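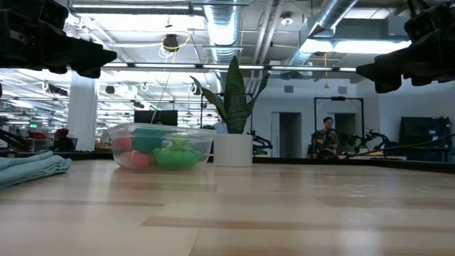
Home Organization Basics - Session 3
Instructor: Shona Hollis

Welcome back! Last week was all about drawers. Today we get to the part I love most, small loose things on an open surface, and how to give them a home without hiding them away.

Key terms
Home: the one spot an item goes back to.
Anchor: something tall that stays put. A potted snake plant is my favorite, with those upright leaves you can find from across a room.
Catchall: a container for a mixed group of small items.
Soft stack: folded cloths, kept apart from the catchall.

Why clear containers?
A see-through wall does the labeling for you. Bright colors show right through the plastic, so even a child who can't read yet knows where the toy vegetables go. A wide rim helps too - you can drop things in without aiming much. (Bello asked about lids. Skip them for anything you use daily!)

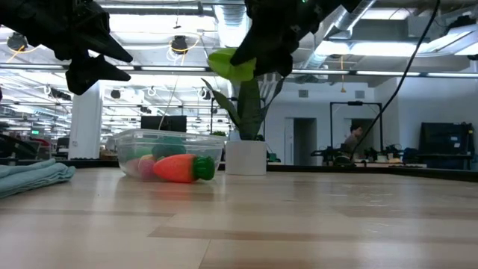 Set the catchall right beside the anchor, toward the far side of the table, and leave the front open for whatever you're using. A toy carrot lying in front of the container is one short move from home, and that's the distance we want. Cloths go off to one side, folded edge facing in. Mine never stack perfectly and I've stopped minding.

Practice, in pairs
Clear a tabletop completely. Place the anchor first, then the catchall, then the soft stack. Sort 16 small items and put away only what belongs. Swap tables with another pair and try to find 6 things they name. If you have to ask, talk about what would have made it easier.

For next time
Pick one surface at home and keep it going until we meet. Bring notes on what drifted and where it ended up - the drifting is the fun part! Abimbola has the spare handouts.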